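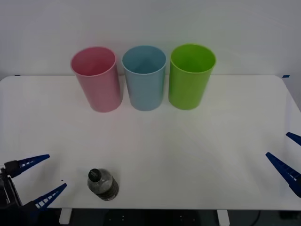

Mesa de la práctica 7: tres vasos de plástico (rosa, azul claro y verde) y una botella acostada.

Ordenar, levantar y servir: apuntes para la práctica 7
Por Mbali Botha, mayo

Estos apuntes acompañan la sesión sobre actividades de mesa. Los escribo para quienes van a preparar la actividad con un grupo pequeño, y también para quienes faltaron a la clase del profesor Bart Kramer. Pido disculpas si alguna expresión en español no es muy natural; los términos técnicos los revisé dos veces.

1. Materiales

Para cada mesa se necesitan tres vasos iguales de forma y distintos de color, una botella pequeña con tapa de rosca y una superficie clara. En la lista del almacén los vasos aparecen con el nombre Paro, juego de tres. Si falta un color se puede cambiar por otro, pero hay que anotarlo en la hoja, porque las instrucciones orales nombran los colores y después no coinciden los registros.

El vaso debe ser más ancho en la boca que en la base. Con esta forma es más fácil apuntar al servir, pero el vaso es menos estable cuando se toca arriba. Conviene tomarlo por la mitad o más abajo.

2. Posición inicial

Los vasos van en una fila, cerca del borde posterior de la mesa, con la boca hacia arriba y poco espacio entre uno y otro. De izquierda a derecha: rosa, azul, verde. No es necesario medir con regla. Una fila un poco irregular se acepta, y Kramer la prefiere para los grupos avanzados.

La botella se deja delante de la fila, a la izquierda, acostada y en diagonal, con la tapa hacia el fondo. Alrededor de ella no se pone nada. Antes de acostarla se comprueba que la tapa esté bien cerrada.

3. La botella

Levantar una botella acostada parece una tarea sencilla, pero contiene varias decisiones. La persona tiene que elegir por dónde la toma, cuánto aprieta y en qué momento la gira. Si la toma muy cerca de la tapa, el peso queda lejos de la mano y la base se balancea. Si aprieta demasiado, el plástico cede.
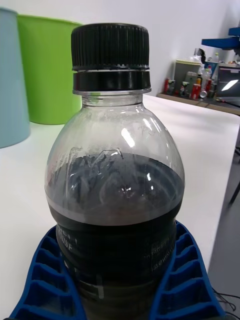 Cuando la botella está de pie, se espera a que el líquido se quede quieto antes de soltarla o de moverla otra vez. Con un líquido oscuro el nivel se distingue bien a través del plástico transparente, y por eso lo recomiendo para las primeras sesiones. Con agua los principiantes se equivocan más. La tapa con estrías verticales ayuda también, los dedos no resbalan tanto.

No se llena la botella hasta el cuello. En la clase hubo una discusión sobre esto: el manual de Acharya pide botella llena, y Kramer permite que esté llena en parte. En nuestro curso seguimos la segunda opción.

4. Secuencia de la actividad

a) Mirar la mesa completa y decir en voz alta dónde está cada cosa.
b) Levantar la botella y dejarla de pie.
c) Acercar el vaso indicado, sin mover los otros dos.
d) Abrir, servir hasta la mitad, cerrar.
e) Devolver el vaso a su lugar en la fila.

Los pasos b) y c) se pueden cambiar de orden. El paso a) no se omite.

5. Observaciones para el registro

Anoten con qué mano se empieza y si se cambia de mano. Anoten también si algún vaso vecino se ha movido. Escribir solamente "bien" o "mal" no sirve para comparar después. Una frase corta es suficiente, por ejemplo: "toma la botella por el centro, la gira despacio, la base toca primero".

Lectura para la próxima clase: cuaderno Russka, página 40, apartado sobre objetos cilíndricos.

Contacto: Mbali Botha, despacho 151 | © Taller Forkik, material del curso | Volver arriba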